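매트리스 경도 표기, 왜 제조사마다 다른가

침대 매장에서 흔히 보는 '하드', '미디엄', '소프트' 표기에는 통일된 기준이 없다. 같은 '미디엄'이라도 제조사가 다르면 누웠을 때 몸이 가라앉는 깊이가 눈에 띄게 차이 난다. 표기의 근거가 되는 시험 조건이 회사마다 다르기 때문이다.

경도 시험의 원리는 단순하다. 원형 가압판으로 시료를 눌러 일정 깊이까지 들어가는 데 필요한 힘을 잰다. 폼 소재는 두께의 일정 비율까지 압축했을 때의 하중을 뉴턴(N) 단위로 기록한다. 문제는 완제품이다. 스프링, 폼, 충전재, 원단이 겹친 매트리스에서는 얕게 눌렀을 때의 값과 깊게 눌렀을 때의 값이 서로 다른 층의 특성을 반영한다. 숫자 하나로 요약하면 어느 층의 정보인지 알 수 없게 된다.
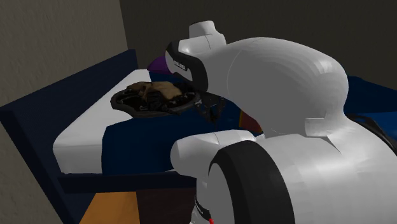 글 벤하민 두란(Benjamín Durán) 주거소재 담당 기자

매트리스 제조사 부르스마(Boersma)는 지난 3월부터 제품 라벨에 경도값을 세 개 적는다. 하중 150N, 300N, 400N에서 각각 측정한 침하 깊이다. 150N 값은 표면층의 반응을, 400N 값은 지지층의 반응을 주로 나타낸다. 두 값의 차이가 크면 하중이 늘수록 계속 가라앉는 구조이고, 차이가 작으면 일정 깊이에서 버티는 구조로 읽을 수 있다.

경쟁사 프레무라(Premura)는 종전대로 10단계 등급을 쓴다. 회사 측은 소비자가 침하 깊이를 밀리미터로 읽는 데 익숙하지 않다고 설명한다. 다만 등급을 나누는 경계값은 공개하지 않고 있어 다른 회사 제품과 직접 비교하기는 어렵다.

시험 전 처리 조건도 변수다. 폴리우레탄 폼은 반복 압축을 받으면 초기에 경도가 떨어진다. 새 시료를 바로 측정한 값과 예비 압축을 거친 값은 구분해서 적어야 한다. 점탄성 폼, 이른바 메모리폼은 온도의 영향까지 받는다. 실내 온도가 낮으면 단단해지고, 체온이 전달되면 부드러워진다. 겨울철 매장에서 잠깐 누워 본 느낌이 집에서의 느낌과 다른 것은 상당 부분 이 성질로 설명된다.

가압 속도도 결과를 바꾼다. 점탄성 폼은 빠르게 누를수록 저항이 크다. 목표 깊이에 도달한 뒤 얼마나 기다렸다가 하중을 읽는지에 따라서도 값이 내려간다. 시험 성적서에 가압 속도와 유지 시간이 빠져 있다면 그 수치는 같은 시험실에서 나온 다른 수치와만 비교하는 편이 안전하다.

경도와 지지력을 같은 말로 쓰는 관행도 혼란을 키운다. 경도는 특정 깊이까지 누르는 데 드는 힘이고, 지지력은 하중이 커질 때 저항이 얼마나 늘어나는지를 가리킨다. 폼 업계에서는 65% 압축 하중을 25% 압축 하중으로 나눈 비율을 쓴다. 이 비율이 높은 폼은 표면이 부드러워도 골반 부위가 바닥까지 꺼지는 현상이 덜하다. 밀도는 또 다른 값이다. 고밀도 폼이 반드시 단단한 것은 아니며, 밀도는 주로 내구성과 관련이 있다.

토퍼를 얹으면 계산은 다시 달라진다. 소재업체 볼릴릭스(Vollilix)의 기술 자료는 단단한 매트리스 위에 두께 3cm 토퍼를 올린 경우를 다룬다. 낮은 하중에서는 침하가 늘지만 높은 하중에서는 토퍼가 거의 다 압축되어 아래층의 특성이 그대로 드러난다는 내용이다. 얇은 토퍼로 바꿀 수 있는 것은 닿는 느낌 쪽이며, 이미 꺼진 매트리스의 지지력은 회복되지 않는다.

구매 단계에서 확인할 항목은 측정 하중, 침하 깊이, 예비 압축 여부, 시험 온도다. 라벨에 없으면 판매처에 성적서를 요청할 수 있다. 체중이 다른 두 사람이 함께 쓰는 침대라면 낮은 하중과 높은 하중의 값을 모두 받아 두는 것이 좋다.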